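Lullwood Home Skills Centre updates its table-clearing unit

The Lullwood Home Skills Centre has released a revised version of Clearing a Small Table, one of the units in its household organisation program. The new version takes effect in June and applies to all groups enrolled from that month. It covers the sorting of everyday items between a serving tray, a small set of drawers and the open tabletop.

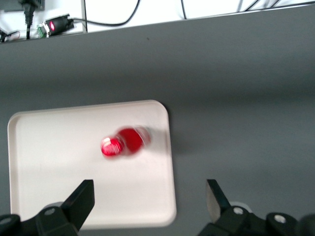

A small bottle with a red label on the white tray. 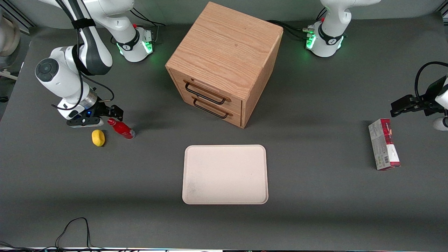
The bottle and a lemon on the tabletop, with the two-drawer cabinet behind.

What has changed

The earlier version of the unit asked participants to clear a table completely before putting anything away. Under the revised version, each item is dealt with once. A participant picks it up, decides where it belongs and places it there before moving to the next. The tray is reserved for things that will be carried to another room, and the drawers are for things that stay near the table.

Fresh produce is now treated separately. Lemons and other whole fruit are not to be stored in a closed drawer during the exercise and should go to a bowl or to the kitchen. Bottles may be laid down or stood upright while items are being sorted, but must be upright when the tray is carried. Caps are to be checked by hand first.

Lutfa Liyanage, who coordinates the program, said the change followed comments from participants who found the original instructions difficult to apply at home.

"Many people do not have a spare surface on which to put everything while they think about it," she said. "They have one table and perhaps a small cabinet. The unit should reflect the space they are working with."

Equipment and layout

The revised layout uses a dark tabletop, a white tray and a light oak cabinet with two drawers, each with a black bar handle. The cabinet is placed towards the back of the table at an angle. Group leaders may turn it to suit left-handed participants, provided that both drawers can be opened fully.

Sabine Stüber, who prepared the layout, said the contrast between the tray and the table had been retained at the request of participants with low vision. Small objects can be lost against a patterned cloth, and the guidance now asks that tablecloths be removed before a session begins. Drawer liners are permitted if they are plain in colour.

The centre will hold 25 sets of equipment at its main building. Groups meeting elsewhere may borrow a set for up to two weeks. Trays should be wiped and dried before they are returned, and cabinets should be returned empty. Damaged handles are to be reported at the front desk so that a replacement can be ordered.

Enrolments

The household organisation program has 74 people enrolled at present, in groups that meet in the morning and early afternoon. Over 500 people have completed the table-clearing unit in its previous form. They are not required to repeat it, although they may attend a revised session without charge where places are available.

Lakmal Sikder, who manages enrolments, said that carers were welcome to attend with the person they support and did not need to enrol separately. Requests for an interpreter should be made when booking.

Printed guide

A printed guide accompanies the unit. It sets out the sorting steps in large type, with a blank page at the back for participants to record where things are kept in their own home. The first print run is 2,000 copies. Ilaria Carbone edited the text, and translated versions are being prepared.

Copies can be collected from the front desk between 9 am and 4 pm. Group leaders using the earlier guide are asked to return any unused copies for recycling before the end of June.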